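Bulov Archive of League Records: Frequently Asked Questions

This site uses cookies to remember your search settings. Accept | Manage preferences

What does the archive cover?

The archive holds match and player records for the Vutberg regional rugby league competition. It lists 1,112 players and 212 clubs, including clubs that folded or merged. School and touring matches are not included unless the league gave them official status at the time.

What counts as an appearance?

A player is credited with an appearance if he started the match or came on as a replacement. Unused replacements are not credited. Abandoned matches count only if the league let the result stand.

Why does my total differ from the one in the club program?

Club programs often include friendlies and preseason matches. The archive does not. Some older programs also merge the records of two players with the same surname. If the difference remains after friendlies are removed, send us the season, the opponent, and the source you are using.

How are points calculated for older seasons?

Points are shown at the value in force when the match was played. We do not convert tries or field goals to current values. The number of tries, goals, and field goals is listed separately, so users can do their own conversion.

How are merged clubs handled?

Each club keeps its own record up to the date of the merger. The merged club starts a new record at zero. Links at the top of the page lead to the earlier clubs — these links do not change any totals.

Can I see the original team sheets?

Yes, by appointment. The paper collection is kept at the Abubakari reading room and covers some 600 matches. Requests should name the season and both teams. Allow 2 working days for a reply. Pencils and laptops are permitted; pens are not.

Team sheets may be photographed for private use without flash. Publication requires written permission from the archive, and the credit line must include the sheet number.

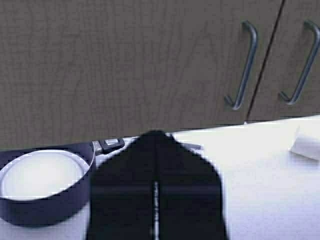

How do I report an error?

Use the correction form on the player or match page. Attach a scan of the source if you have one. Corrections are reviewed by the records editor, Jonas Bühler, and accepted changes appear in the next update. A note on the page shows the old figure and the new one.

How often is the data updated?

Current results are added after each round. Historical corrections are held for the yearly update in April.

Can I download the data?

Season tables can be exported from Drutix, the database behind the site, as plain text or spreadsheet files. Player notes cannot be exported. Where a field is blank, the value is unknown — it should not be read as zero.

Filed under: Help, Records & Statistics, Rugby League History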